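### 3.2 Materials and test plots

The joint sand was delivered dry and was divided into portions before the plots were built. Two kinds of sand were compared: a washed river sand from the pit at Gresby, and a crushed granite sand sold under the name Bavmont.
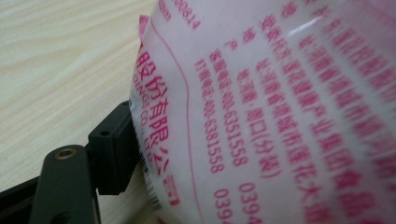
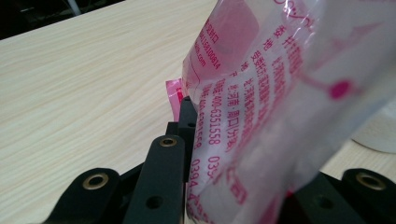
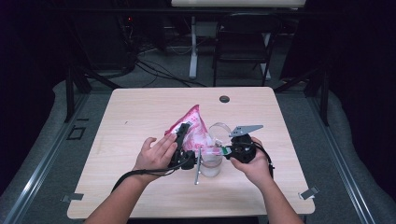 **Figure 3.** Handling of a printed plastic bag with a hand-held gripper (first and second panel), and the gripper held in both hands at the table (third panel).

The plots were laid in February in the yard of the Brarnen garden school, on a slope that falls toward the street. Each plot has a base of crushed stone with a depth of 300 mm, and above it a bedding layer of fine gravel. The paving stones are concrete, 80 mm thick, and they were laid in a herringbone pattern by Valter Lundgren and Eilif Hellström. We asked the same two persons to lay all plots, so that the width of the joints would not depend on the hand of the worker. The edges were held by a steel border fixed in the base.

Water was added from a tank through a ring placed on the stones. The ring was sealed to the surface with plumber's putty, as in the earlier work of Halvorsen and Karam on driveways in Rønning. For every test we first wetted the surface, waited until no water was standing, and then measured the time for the main volume to pass. When the putty leaked, the test was stopped and repeated on the next day.

### 3.3 Infiltration before and after cleaning

In the new condition, the plots with granite sand let through 800 mm per hour, and the plots with river sand 400 mm per hour. This difference is larger than we expected from the grain size alone. We think that the river sand was packed more closely by the plate compactor, but we did not measure the density in the joints, and the explanation must stay open.

After the summer the values were lower on all plots. The loss was strongest under the birch trees, where seeds and leaf dust had formed a dark crust in the upper part of the joints. On the worst plot only 89 mm per hour remained. Sweeping with a stiff broom gave little improvement. When the upper sand was removed with a vacuum and filled again, the granite plots came back to 300 mm per hour or more, while the river sand plots did not reach this level.

Moss was found only on the north side. It was not removed before the tests, as most home owners would also leave it.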